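I finally bought the Coetzee garment steamer in July, after my old iron dripped brown water down a white shirt an hour before my cousin's wedding. It holds 400 ml, heats up in less time than it takes me to find matching socks, and the cord is long enough that I can wander a bit (my one non-negotiable!).

Cotton and linen come out great. Thick denim, not so much – you'll be there a while, and I went back to the iron for my jeans.

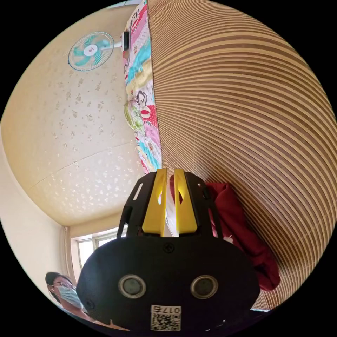 The trick with any steamer is letting things hang properly first. My friend Rami Dabbas steams his shirts straight out of the drawer and then complains about creases. Anything left bunched and folded, like the dark red fabric on the right, needs a good shake and a few minutes on a hanger before you go near it.

My gripes are small. The fill cap is stiff, and the little brush attachment fell off 7 times in the first month. I also looked at the Filluver, but it was a lot heavier in the hand and my wrist gives up early. I'd buy the Coetzee again, just maybe in the blue.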